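Open day at Gristbridge

Up to 156 of us had booked for the Gristbridge open day, and I think most of us headed straight for the simulator demo. It's a pretend living room on a big screen, teal walls and all, and Sunita Yazzie was showing us how they practise table jobs in it with Obi, their software arm.
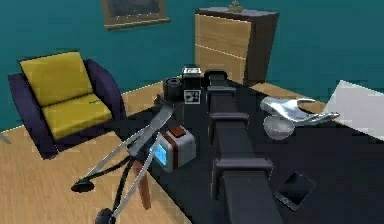
I'd have happily moved in, to be fair (that yellow armchair!). Sunita said everything gets tried in there before it goes anywhere near the real workshop at Wellimholm, and a little lad behind me asked if Obi could do his homework.
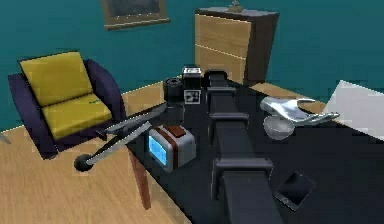
I got a go at the controls for 2 minutes and was dreadful! Then tea, and a very dry flapjack.

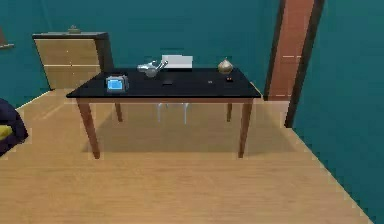
They're doing another one in September, so book early, and park by the church because the Bromirum car park is tiny.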